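Valholm Lake Road Owners – Minutes of the March meeting

Held Friday, 7:00 pm, in the upstairs room at the curling rink.

Chair: Silviu Neagu

Apologies were received from lots 4, 11 and 22. Lot 22 sent a written proxy, which was accepted.

1. Previous minutes

The November minutes were accepted with one correction. Under item 5, "the lower culvert" should read "the culvert below the mailboxes". There are two lower culverts and the contractor went to look at the wrong one.

2. Road and ploughing

Grunetti ploughed the road through the winter under the same terms as last year. The complaints were mostly about the windrow left across driveways on the uphill side. Silviu has spoken to the driver, who says he can angle the blade the other way on the return pass if parked cars are kept off the shoulder. Owners are asked to park inside their own lots from November to the end of March.

The owner of lot 9 asked who pays for the fence post knocked over in January. Grunetti has agreed to replace it once the ground thaws. Lot 9 would like this in writing. Silviu to follow up.

Sanding on the hill was discussed at some length. Last season we used straight sand, and it froze into lumps in the box by the bend. A sand and salt mix was suggested. Two owners on the lake side objected because of runoff into the ditch that drains past their wells. It was agreed to stay with sand for now and buy a box with a proper lid.

3. Culvert below the mailboxes

The inlet end is crushed and water has started to cut under the road edge. Two quotes were tabled. Wikström would replace the pipe with a wider one and rebuild the shoulder. Sivham quoted less but would reuse the existing bedding and leave the ditch as it is.

Several owners felt the cheaper job would have to be done again within a few years. Lot 17 disagreed and said the old pipe lasted well enough until the logging trucks came through. Moved and seconded to accept the Wikström quote, with work to start after the load restrictions come off. Carried, lot 17 opposed.

The road will be down to one lane during the work. Anyone expecting a fuel or furniture delivery should let Silviu know ahead of time.

4. Annual fee

The fee is paid by all 36 lots. It was proposed to set it at $900 for the coming year to cover the culvert and a fresh load of gravel on the flat section. A lower fee plus a special charge was also discussed – most owners preferred one bill. Carried.

The owner of lot 30 asked about paying in two parts. Agreed, half in May and half in September, on request.

5. Fire water tank

The 2,000 gallon tank at the turnaround was drained in October and needs to be refilled once the nights stay above freezing. The valve handle is stiff and the sign has faded so badly that it can't be read from the road. Lot 6 has offered to grease the valve and repaint the sign. The brush behind the tank has grown in again and will be cut at the spring work day.

6. Dogs and garbage

Garbage bins are still being put out the night before pickup, and bears will be up soon. Please put them out in the morning. The owner of lot 13 asked that dogs be kept off the beach path during nesting season. There was general agreement but no motion.

7. Other business

A refund of $1,048 for the overcharged gravel delivery has arrived and is in the road account.

The email list is out of date. If you didn't get the agenda, send your address to Silviu.

The spring work day date will be set once the snow is off the ditches. Bring rakes, loppers and gloves. Lot 25 will bring a chipper.

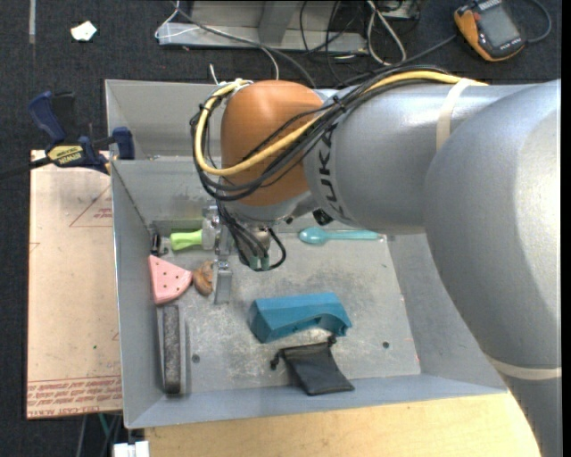 Next meeting is in June, same room, 7:00 pm. The meeting closed at 8:50 pm.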